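Is a paid "cycle tracking" subscription any better than a paper calendar for avoiding pregnancy?

Posted in Sexual and Reproductive Health, March 18, 2023

wary_in_trirkanau

My clinic in Trirkanau has started handing out flyers for an app called Cleka. The flyer says it can be used as birth control and that it was "tested with 3505 women." It costs 20 dollars a month after the trial. I came off the pill last July because of headaches and my husband and I have been using condoms since then, which neither of us minds all that much, but the idea of only needing them for part of the month is tempting.

What bothers me is that the flyer gives no pregnancy rate anywhere. It says "highly accurate" twice. Accurate at what? I asked the woman at the front desk and she told me lots of people like it. That wasn't my question. I also asked whether the clinic gets anything for signing people up and she said she would find out, and that was three visits ago.

My cycles run anywhere from 26 days to well over a month. I work some night shifts. I am not against tracking, I kept a paper calendar for years, but I would like to know what I'd be paying for that the calendar doesn't do. If you've used Cleka or the other one, Tokine, please say for how long, and whether you were trying hard not to get pregnant or just sort of not planning on it. Those are two very different reviews.

Hui-mei Cheng

I taught family planning classes for 18 years, mostly at the Beltrán health center, and I have read a lot of flyers like yours. I don't know Cleka beyond its advertising, so take what follows as being about the method and not the company.

First, "tested with 3505 women" means very little by itself. Tested for what, over how many months, and how many dropped out? People who find a method annoying quit, and people who get pregnant sometimes just stop answering. If the company only counts the ones who stayed, the number looks lovely. Ask for the typical use pregnancy rate over one year. Typical use counts everyone, including the couple who knew it was a risky day and went ahead anyway. Perfect use counts only the months when all the rules were followed. If the company will only give you the perfect use figure, or the two are mixed together in one sentence, I would put the flyer in the recycling.

Second, what does it measure? Some apps only take the dates of your periods and guess. That is your paper calendar with a monthly fee. Others want a waking temperature, and a few use urine tests. Temperature does tell you something, but it tells you after ovulation has happened. It can't warn you ahead of time, and sperm can live for up to five days or so in the right conditions. So the days before are still being worked out from your past cycles.
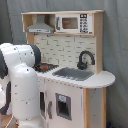
Third, your night shifts. Temperature methods want a reading on waking, after a decent stretch of sleep, at more or less the same hour. Rotating shifts make a mess of that, and so do fevers, alcohol and small children. An honest app answers messy readings by giving you more "not safe" days. One that keeps handing out the same number of green days no matter what you feed it should make you suspicious. With cycles as uneven as yours, I would expect so many "use a condom" days that you may wonder why you are paying.

If you do want to learn it, find a trained teacher in person and plan on several cycles of charting with condoms the whole time. Cervical mucus can be checked at no cost, though it takes practice. And if the headaches were the migraine kind, especially with any changes in your vision, tell whoever you see about contraception. It matters for which hormonal methods are safe for you. A copper IUD has no hormones in it, so it is at least worth bringing up. Condoms don't have to be the fallback only because the pill was bad.

One more thing. No app does anything about infections. I assume that isn't a concern in your case, but other people will read this page.

plainoatmeal

used tokine for over a year, no baby. we also used condoms most of the time so idk if that counts. the reminders are annoying and it wants your email for everything. 20 a month is a ripoff imo, mine was a lot less

wary_in_trirkanau

Thank you both. plainoatmeal, with respect, I think the condoms might deserve the credit there.

Hui-mei, I wrote to Cleka with your wording, typical use, one year, everyone counted. They wrote back the same afternoon with a link to a page of customer stories and a coupon. I wrote again and got a different person, who said the 3505 were "users surveyed for satisfaction." So it was never a pregnancy study at all, if I'm reading that right. The headaches did come with zigzag lines in my vision a few times and I never mentioned that to the clinic, so I'll be making an appointment about it.

dmh_1557

Just to add, check what the app does with your data before you type anything in. I read the Tokine privacy page and it says they may share with "partners" and doesn't list them. Could be harmless, but I wouldn't assume so. Deleting the app from your phone doesn't necessarily delete your account either. You may have to send a separate request, and I'd keep a copy of whatever they send back.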